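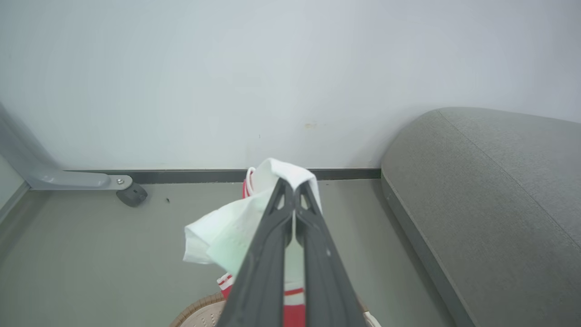 Cillix Finger and Wrist Camera Set

For two-arm research on soft things, low places and tight corners

Price: $1,560 for the two-arm set
In the box: two pairs of long fingers, two wrist cameras, two mounting collars, cables, screws, calibration card, access to the Bravo recordings
Fits: most parallel grippers with a flat finger mount (please ask us first if yours is older)

What it's for

Cillix is the finger and camera set we built for our own work on household tidying, and it has been on the bench at Flandness long enough now that we feel happy sending it out to other labs. The fingers are long, slim and dark, with small cutouts toward the tips, and they are shaped for getting hold of things that have no real edge to get hold of: paper towels, dish cloths, a shirt that has slumped into a heap. The camera sits back at the wrist and looks along the fingers, so the tips stay in view while the arm moves.

If you mostly pick up boxes and cans, you will probably be just as well off with the short fingers you already have, and we'd rather you kept your money! But if you work with cloth, and especially with cloth near the floor, please read on.

The method behind it

The set grew up together with a training method we call Bravo. The idea is simple enough to say over coffee, though it took us a good while to get it working. A policy that learns from a head camera and two wrist cameras tends to lean on whichever view was the easiest during training, and that is nearly always the head. Then the arm reaches down beside a sofa, the head camera loses sight of the fingertips, and the whole thing goes vague at the very moment it ought to be careful.

Bravo hides the head view for short stretches during training - never for a whole recording, only for a stretch of a reach or a grasp - and asks the policy to carry on with the wrist views alone. The stretches are picked by how close the fingertips are to something, so most of them fall in the last part of a reach. Octavio Ulloa wrote the first version with the stretches placed at random, and that helped a little. Tying them to distance helped a great deal more.

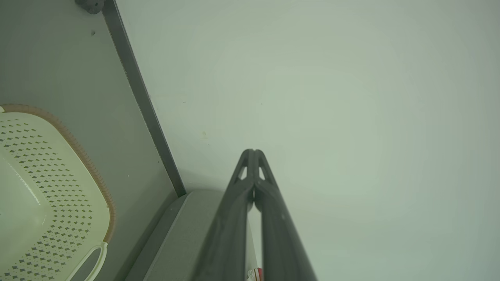

Mirta Escobar wrote to tell us that she had tried the same trick with the wrist views hidden instead, out of curiosity, and that her policy became slower on every task without getting any more reliable. She also asked whether the distance had to come from a depth sensor. It doesn't. We work it out from the arm position and a rough model of the furniture, and a rough model really is enough. Her other question, about using one wrist camera to save a little money, is a harder one. You can do it, but the arm without a camera turns into a helper that holds things still, and you'll want to plan your tasks with that in mind.

What we measured

We trained on 300 recordings made by hand control at our Prureditz room, all of them with cloth, paper or small plastic baskets, and all of them close to furniture. Then we ran 652 grasp attempts with the finished policy, moving the furniture between sessions. Of those, 141 failed. The failures were not spread evenly, and we think that matters more to most readers than the total does. Thin paper lying flat was the worst by a long way. Bunched cloth was the best, and cloth that hung over something came in between.
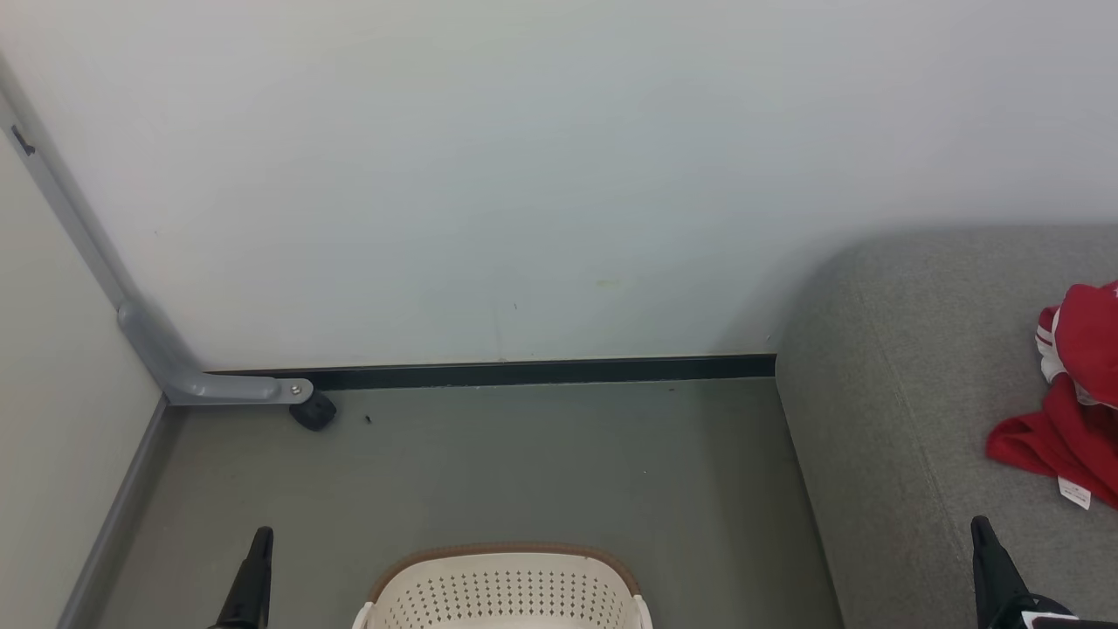
Floor-level work gave us the most to think about. When an object sits low between two pieces of furniture, both arms have to come in from the same side, and they get in each other's way long before either one touches the wall. Bravo does nothing clever about this. We kept the arms apart with an ordinary collision check, and we let the policy wait if the other arm was in the way. The waiting makes for dull watching, but we lost very few runs to it.

We did not test on carpet, and we did not test in the dark. Raimo Kauppinen is running evening sessions with one lamp on, and we'll add the results to this page when there are enough of them to be worth reading.

Setting up

Take off your old fingers and clean the mount. Fit the collar first, then the camera, then the fingers - if you do it in the other order you'll be taking it all apart again to reach the last screw. Run the cable with a loose loop at the wrist so that it doesn't pull tight when the hand turns over. Hold the calibration card in front of the fingers, run the short script, and check that both tips show up in the picture with the hand fully open as well as fully closed.

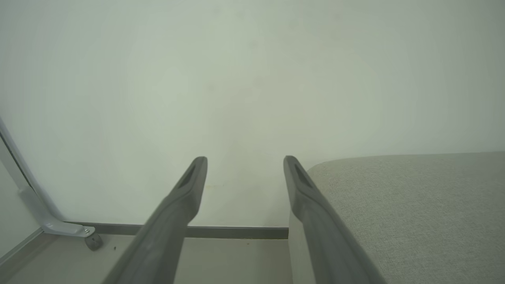

Wrist view with the fingers apart, sofa on the right.

Plan on redoing the calibration after any hard knock. We also do ours on Sunday evening, out of habit more than need.

Ordering and help

Sets are built in small batches, and the next one leaves us in July. Spare fingers are sold in pairs, and the cameras can be bought one at a time. The training code and the recordings come with every set, and you are welcome to use them with other hardware if you have it.

Questions about fit go to Tadeo Durán, and questions about the method go to Octavio. Please tell us which gripper you have and what you're hoping to pick up with it.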